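Clothes moths: your questions
Mägi Garment Care, Lorkberg
Last changed: 13/12/2023

Many customers write to us with the same worries, so I have put the answers together on one page. I have repaired moth holes for 17 years and I still learn something each season. If your question is missing, please write to me at the shop. Margus Adomaitis
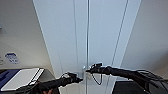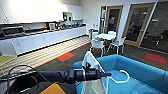
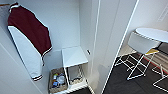
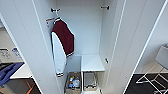
How do I know that I have moths and not only an old hole?
Moth holes have an uneven edge, and very often there is more than one. Look also for small grains like sand, and for thin white tubes or webs, mostly under collars, in the folds of pockets and along the seams. A hole from a nail or a cigarette looks different, and after some practice you will feel the difference with a finger. Take each garment to the window and turn it inside out. With a varsity-style jacket like the one on the thin hanger in the white wardrobe, I would open the collar first and then look into the striped cuffs, for ribbed edges have many small folds where a larva can sit in peace. Then brush the whole piece outdoors.

Do the moths I see flying eat my clothes?
No. The adult moth does not eat at all. The larvae do the damage, and they are small, cream-coloured and shy of light. But a flying moth means that there may be eggs somewhere, so please do not feel too calm about it.

Which fabrics are in danger?
Wool, cashmere, mohair, silk, fur, feathers and felt. Cotton and polyester are normally left alone, but if there is food or sweat on them, or if they are mixed with wool, they can be bitten too. I have seen a cotton shirt with holes exactly where the soup had been.

Must I wash everything?
Wash what can be washed, and take the rest to a dry cleaner. Dry cleaning kills eggs and larvae. Warm washing does too, but many woollens cannot stand the heat, and for these the freezer is the kinder way.

How do I use the freezer?
Put the dry garment in a plastic bag, press the air out, close it well and leave it in the freezer for 2 weeks at minus 18 degrees. Afterwards let it come back to room temperature while the bag is still closed, otherwise water settles on the fabric. Please do not freeze anything with leather parts or glued decoration before you have asked us. A fridge is not cold enough.

Does lavender help?
A little. The smell may keep some adult moths away while it is fresh, but it does nothing to larvae which are already there. The same is true for cedar. If you like lavender, use it, and change the bags when you cannot smell them any more – usually this is sooner than people expect.

And the sticky traps?
They catch male moths, so they are good for knowing whether you have a problem and in which room. They will not finish the problem. We sell the Proritz trap in the shop and put one in each wardrobe, never beside an open window, where it can draw moths in from outside.

How should I store winter clothes for the summer?
Clean first, always. After that use a box with a tight lid or a cotton bag with a good zip. Do not fill it so full that the fabric is pressed. Heavy knitwear should lie flat, as on a hanger it grows long in the shoulders. Coats may hang if the hanger is wide enough. In July open the boxes once, shake everything out and look at it in daylight.

I have cleaned the clothes. Why are the moths back?
Usually they were living in another place. Look under the heavy furniture, at the edge of the carpet, behind the skirting board, in the piano if you have one, and in old birds' nests under the roof. Vacuum slowly with the narrow nozzle and empty the vacuum cleaner outside at once. One of my customers in Draltden cleaned her wardrobe 4 times before she found the larvae in a felt hat on top of the bookcase.

Can you repair the holes?
In most cases yes. Small holes in knitwear I darn with matching yarn, and on woven cloth I take threads from the hem and weave them in. This is slow work and it costs more than darning. For a sports jacket with a patch or letter on it, sometimes the patch can be moved a little to cover the place.

Do I need to treat the garment before I bring it?
Please bring it in a closed bag and say at the counter that there are moths. We have some 300 other garments in the back room. We freeze every moth repair ourselves before the work begins, also when you have done it at home, and there is no extra charge for it.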